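Hodgate Robotics Club, Handout 3: Getting a Shirt onto a Hanger

Welcome back, everyone, and what a nice full room we have for this one!
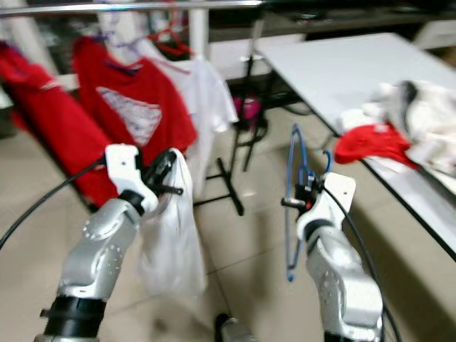

Tien-fu Tsao wrote in after the last handout to ask whether the two arms should be taught separately, and I do think it's a lovely question. My answer is no, at least for this task. One arm has the shirt, the other has the hanger, and each has to know what its partner is up to (much like your own two hands on laundry day).

For next time, please run 20 tries in your teams and write down where each one went wrong: the grip, the neckline or the second shoulder. Keep the arms slow, and do leave the cables plenty of slack. Logs go in the Lumenta folder, and we'll read through them together in March.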